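Filed under: List Archive > Football Talk > Season Tickets & Seating

Date: February 13, 2020
Subject: Re: Re: Reseating, and why I am not moving to section 302

On the matter of the reseating plan, an earlier poster wrote:

> I don't see what all the fuss is. Every program our size has done
> this already. You get points for what you give, you get points for
> how long you've had your seats, and then you pick in order. If you
> lose a good seat to somebody with more points, that's how it works.
> Stesitz did it two years back and their fans lived. We went 6-6 and
> people are acting like they're being thrown out of the Rose Bowl.

Well, I have read the whole packet now, including the part in gray type, and I would like to speak up for the fuss.

I've had the same two seats since 2012. They are not great seats. They are on the visitors' side, low enough that you watch most of the game through the backs of large men in ponchos, and from October on the sun comes straight into your face until halftime. I picked them because they were what was left. But I know which step is uneven, and the family behind us has known my opinions on the prevent defense for so long that they've started giving them to me before I can get them out.

Under the new points formula I come in somewhere below a dentist's office. The seats I'm "projected" for are up in 302, where you can see the entire field, the entire parking lot, and a good piece of the county. To keep what I've got, the packet suggests a one-time gift of $900 per seat. I like the word "gift." I have given gifts before and don't recall any of them arriving with a payment deadline.

As for Stesitz, yes, they did it and their fans lived. I was at our game there the December after, and a good number of them were living at home. The whole lower bowl between the 30s had been sold to people who like owning seats more than sitting in them. We had third and long in the fourth quarter and I could hear their punter warming up. That is not the home field advantage I'd be paying extra for.

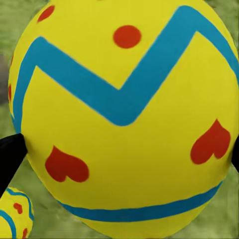
Then there's the matter of the points themselves. You get credit for consecutive years, fine. But if you skipped a year, you go back to zero, and there's no partial credit for coming back. I know for a fact that people dropped out the year we lost to Prilelthorpe at home, and I can't say I blame them, since I was there and would have left at the half if I hadn't been blocked in. Those people came back. They came back to watch us run the same draw play on second and long. In my view that should be worth double.

I'd also like to hear from anybody who has gotten through to the ticket office. I called twice. The first time I was told the Kader Club level is "experiencing strong interest," which I hadn't asked about. The second time I got the fight song, the whole thing, both verses, and then a dial tone. If you have a name or a direct extension, please send it off-list so we don't burn the poor soul out by spring practice.

One thing in the packet I do like, to be fair about it. The Bunnag end zone is going back to general admission, first come, first served, no points at all. The price is decent and you can move around if you get stuck next to a whistler. The view is bad for anything that happens at the other end, but going by our red zone numbers last fall, you'd only be missing the other team scoring. I've seen plenty of that up close.

So my plan, unless someone talks me out of it, is to let the old seats go, skip 302, and get four or five of us from this list in the end zone together. We'd need to be in line when the gates open, and somebody other than me should be in charge of that. I was late to my own retirement lunch.

Renewal forms have to be in before the spring game. If you're leaning toward the end zone, reply here with how many you'd want. If you're paying the $900, I hope you enjoy my seats. Watch the third step.

And to the earlier poster: we were 6-6 because the last one bounced off the upright and went in. I had a perfect view of it, between two ponchos.

> Also does anybody know if they're changing the tailgate lots?
> The map on the website is from before they paved the north side.

No idea. The packet has a map too, but it's the same one.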